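Workbench Tips: Recording Good Gear Demos at Home or in a Small Shop

Posted October 2026 by Vimala Thomas

I love this stuff, and I get asked about it more than anything else on the page, so I finally wrote it all down. These tips are for anyone teaching a two-arm setup to put small gears on a plate by guiding it through the job over and over. My own set so far is 831 good runs, plus 113 I threw out (more on those below!).

Start with the mat. A plain dark one makes metal teeth pop on camera, and a gear is less likely to skate off than on a bare tabletop. Wipe it with a barely damp cloth before each session and let it dry all the way.
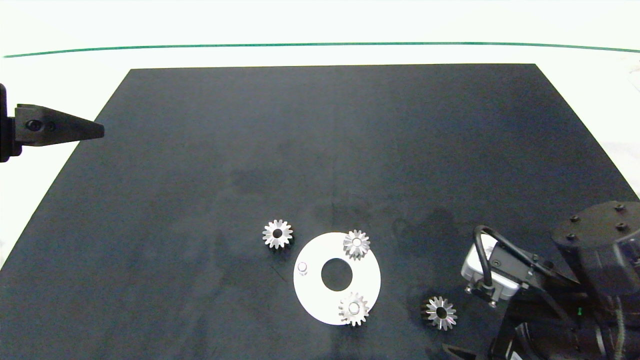 Move things between runs. It's so tempting to put every gear back in the same spot, but then the system learns your spot and not much else. I shift the plate a little, turn it, and scatter the loose gears by hand. Jhair Mosquera rolls dice for his starting positions, and his Lobo model got noticeably better at reaching for odd corners.

Go slow near the teeth. Fast in open space is fine, but the last inch deserves patience, and a jerky finish gets copied faithfully. If you feel yourself rushing, stop and stretch your hands. I never do more than 70 runs in a day now, and the late ones are as smooth as the early ones.

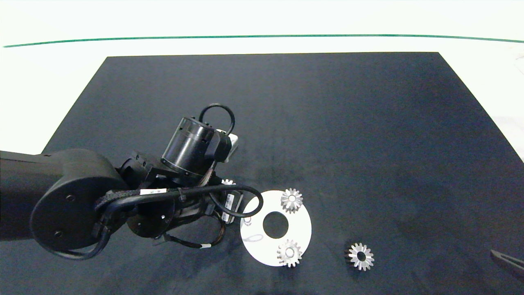

Check your cables before you start. Swing both arms through their whole reach and watch for anything that snags or pulls tight. Velcro ties are great here, and you can redo them in seconds when you change something.

Keep the wrist cameras clean, too. A lens cloth in the top drawer, used every time you sit down. Dust you'd never spot from your chair can smear a gear into a gray blob up close.
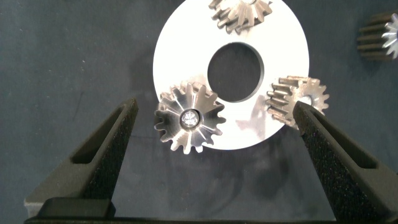 Label as you go. I write one short line per run: grabbed clean, dropped, second try, bumped the plate. Nayeli Giraldo keeps hers in a school notebook and types them up at night, but I like a spreadsheet. Either way, do it the same day.

About those 113 rejects: don't delete them. Move them to their own folder. Runs with a fumble and a good recovery are worth a second look, and I've put 93 of mine aside for that. 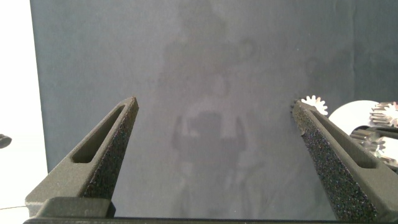

Watch a few recordings from every camera before you pack up. One view can look perfect while another has the gear off to the side for half the run, and it's much nicer to find out while everything is still set up.

Next month: sorting trays, and my favorite way to store tiny gears.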